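Speaker notes – the Adico arm kit, is it worth your money?

13th October. Keep water handy, talk slower than last time, laptop on the left side of the lectern so I don't trip on the lead again.

## Opening (don't rush this)

Hi everyone, thanks for coming along. I'm Milagros Mosquera, I run the after-hours robotics group at Mugo, and for the past few months I've been living with a small desktop arm called the Adico. It's sold as a kit by a little outfit called Sterero and I'll say up front that I paid for mine. They didn't send it to me, they haven't seen these slides, and they might not love all of them!

Quick show of hands – who's built an arm before? (Wait for it. If it's most of the room, skip the servo explanation and go straight to the build.)

What I want to do tonight is tell you what you get, what it's like to put together, what it's like to teach it something, and whether I'd buy it again. Pendo Mushi is down the front and did half the work, so throw her the hard questions.

## What's in the box

- The printed parts, all black, already cleaned up. I found one bracket with a bit of stringing on it and that was it.
- Servos, numbered. PLEASE keep them in order. I didn't, and I lost an evening.
- Controller board, power supply, a bag of screws that you'll want to tip into a muffin tray.
- A printed booklet that gets you through the mechanical build, and a link to the rest of the docs, which is where things get patchy.

The listing says 351 dollars plus shipping, and shipping to us was slow. Mine was ordered in June and I'd more or less forgotten about it by the time the parcel turned up (lovely surprise, to be fair).

No cubes, bowl or plate in the kit, before anyone asks. Bring your own props. I'd say spend a little time picking them, and I'll come back to that.

## The build

Two evenings for me. Pendo reckons she could do it in one and I believe her.

The base goes together first and it's the best bit of the whole kit, really solid. The wrist is the fiddly part. You're feeding servo leads past a joint that hasn't been tightened yet, holding a screwdriver at a silly angle, and the booklet gives you one drawing for the lot. Take your time and leave more slack than you think – I pulled mine too tight the first go and the gripper servo kept dropping out whenever the wrist rolled. Redid it with a big floppy loop and it's been happy ever since. Not pretty, but happy.

(Pass the spare wrist bracket round the room here. GET IT BACK.)

## The job we gave it

We wanted something small enough to repeat all night and hard enough to be annoying, so we settled on cubes and dishes. Little green cubes, a plate, and a container with sides on it. The arm has to get a cube in its gripper without shoving it across the plate, lift clear, and deal with the rim of the other dish.

Next slide, and leave it up for a bit.

The plate is the easy half. It's low and flat in the middle and the arm can come in from nearly anywhere. The bucket is where you find out what your arm's like, as the gripper has to hang right down into the opening and there's not a lot of room for being wrong. Point at the cube in the gripper, just above the rim and on a tilt. Tilted is fine, I'd take tilted all day.

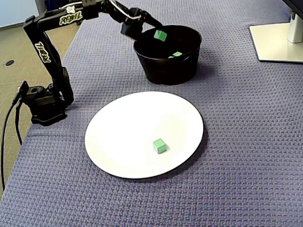 ## Teaching it

Okay, so this is the part Sterero puts on the front of the website. You move the arm through the job yourself, it records, and then you train on the recordings. Their starter guide suggests 200 goes before you bother training anything. We did 200. It was okay. It was a bit hopeless with anything near the edge of the plate, and it loved to close the gripper a touch early.

So we kept going and got to 1,000, which sounds heroic but it was a lot of people doing a bit each over biscuits. Much better! It goes for the cube like it means it now, and it copes when you've shifted the plate.

Things I'd pass on:

- Move things between goes. If the plate is always in the same spot, the arm learns the spot.
- Slow down near the cube. If you're jerky, it'll be jerky.
- Throw out the bad recordings the same night, while you still remember which ones they were.
- Take a break after half an hour. Your wrist will thank you.

## Props and cloth

Promised I'd come back to this. Bright green cubes on a white plate are dead easy to pick out, and green against a black dish isn't bad either. The cloth underneath is a bluish woven one with a bit of a waffle texture. I like it because dishes don't skate about on it the way they do on a bare desk.

The plate does have a shine to it, so look at the bright band across the right side of the well on this next slide. If your lights are harsh, try a duller plate and save yourself some grief. Also worth a look is the wiring at the wrist, so you can see how much slack I mean. Five cubes in the bowl, one to go, and the fingertip's right down beside it.
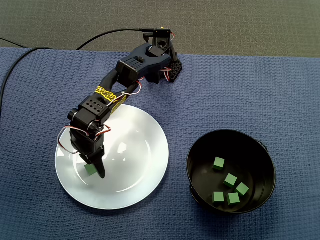

## What I'd grumble about

The docs. The mechanical half is good and the software half reads like somebody's notes to themselves (says the woman reading from notes). I emailed Sterero twice, and got one very helpful answer and one that was a link back to the page I was asking about.

Servos get warm over a long session, so we rest ours. And the power lead could do with being longer. Ours ended up on an extension.

Somebody always asks about the Emidberg. I've only had a short play with one. Nicer software, much dearer, and I wouldn't want to pull it apart on my kitchen table. If you need it running by tomorrow, look at that instead.

## Would I buy it again?

Yes. I'd buy it again tomorrow, and I'd order spare servos in the same parcel so I only paid shipping once. Good for a club, good for a patient teenager, probably a bit much as a first ever kit if you're on your own.

## Questions

- If it goes quiet, ask Pendo about stripping the gripper gear.
- Repeat each question into the mic.
- Sign-up sheet for build night is on the table by the door, bring your own small screwdrivers.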